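Drerner Bench Kit, second edition

For people who make things at home and do not have a workshop

The Drerner Bench Kit is a set of hand tools and small parts for the home maker. You can learn soldering with it, repair a radio, build a night lamp with a sensor, or give an old speaker a new life. Everything is packed in one flat box which goes under a sofa or on a bookshelf. We sell it since the spring of last year, and this is the second edition, with the changes our buyers have asked for.

What is in the box

Soldering iron with temperature control, two tips (fine and chisel)
Iron stand with brass wool
Solder, lead-free, one reel
Side cutter and flat pliers
Tweezers, bent
Screwdriver handle with 11 bits
Silicone mat, heat resistant
Breadboard and 68 jumper wires in mixed lengths
Parts drawer with resistors, capacitors, LEDs, switches and a light sensor
Printed project book, 7 projects

The power supply of the iron is included. Please choose your plug type when you order. The kit has no microcontroller board, as most of our buyers have one already and they have strong opinions which one is the best. All projects in the book which need a board have the wiring drawn for the most common types.

What is new in the second edition

The first edition had a plastic stand for the iron. It was too light, and when the cable was pulled, the stand moved over the table. The new stand is steel and has rubber feet. It is heavier to ship but we think it is the right decision.

The cable of the iron is now silicone and stays soft. The old one was stiff, and it wanted to go back to the shape it had in the box.

The parts drawer has now a lid which closes with a click. Marek Halás, who writes our instructions, has also made new labels for each section, with the value printed in large letters and the color code beside it. If you have the first edition, you can order the lid and the labels separately at the price of postage.

The project book

The book begins with a simple circuit, a lamp which turns on when the room becomes dark. After this you build a continuity tester, and you will use this tester in the later projects. The last project is a small amplifier, which needs a free weekend and some patience. Each project has a drawing of the finished circuit, a list of parts and a page with the usual mistakes. We have made most of these mistakes ourselves.

The text is in English. A Hungarian translation by Enikő Simon can be downloaded from the support page, and a Vietnamese one is in preparation and should be ready in August.
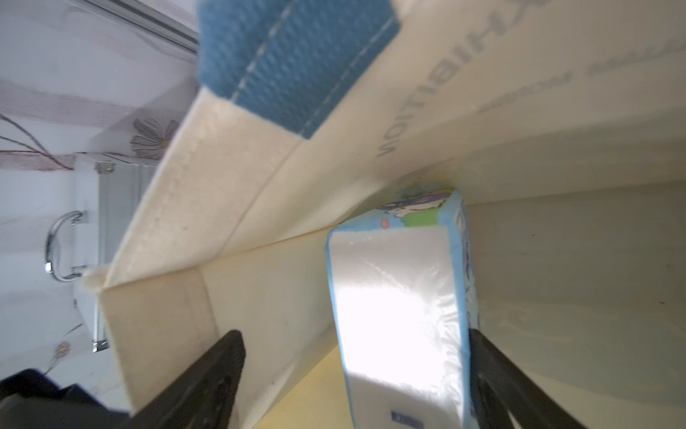 Nhi La wrote to us that she had finished the amplifier in two evenings, but the tester took her much longer, because she had put the transistor in backwards and the drawing did not show clearly which side is flat. She would like to see this drawing bigger. We have changed it in the second edition, and the flat side is now marked with an arrow.

Another question we receive often is if the iron is strong enough for thick wires. For speaker wire and normal connectors, yes. For car battery cables, no, and for these you should use a bigger iron or a crimp tool. Please use the chisel tip for all thicker work, as the fine tip gives the heat too slowly and you can damage the insulation while you wait.

Working with the kit

The mat protects the table from solder drops and from scratches, but it is not a cutting mat. Put it on a flat surface near a window, and open the window when you solder. The smoke comes from the flux and it is not good to breathe it. A small fan which blows away from you is already a big help.

Clean the tip in the brass wool before each joint and put a little fresh solder on it before you switch off. A tip which is treated like this will last a long time. Do not use sandpaper or a file on it — the coating is thin and it does not come back.

Children can use the kit together with an adult. We recommend to start with the breadboard projects, which need no soldering.

Spare parts and refills

Tips, brass wool, solder and the complete set of resistors are always in stock. The bits of the screwdriver have a standard size, so you can also buy them in any tool store. If a part from the box is missing or broken when you open it, send us a photo and your order number, and we will mail the part without further questions.

The Denix power adapter from the first edition fits also on the new iron. The new adapter fits on the old iron too, but the cable is shorter.

Delivery and returns

Orders which arrive before noon leave our store on the same day, except on weekends. You can return the kit within 30 days if the iron was not used. If it was used and you are not satisfied, please write to us anyway — usually we find a solution.

Questions before you buy can go to Tomos Foulkes at the support desk. He answers in English and German.

Page last changed: 28/07/2020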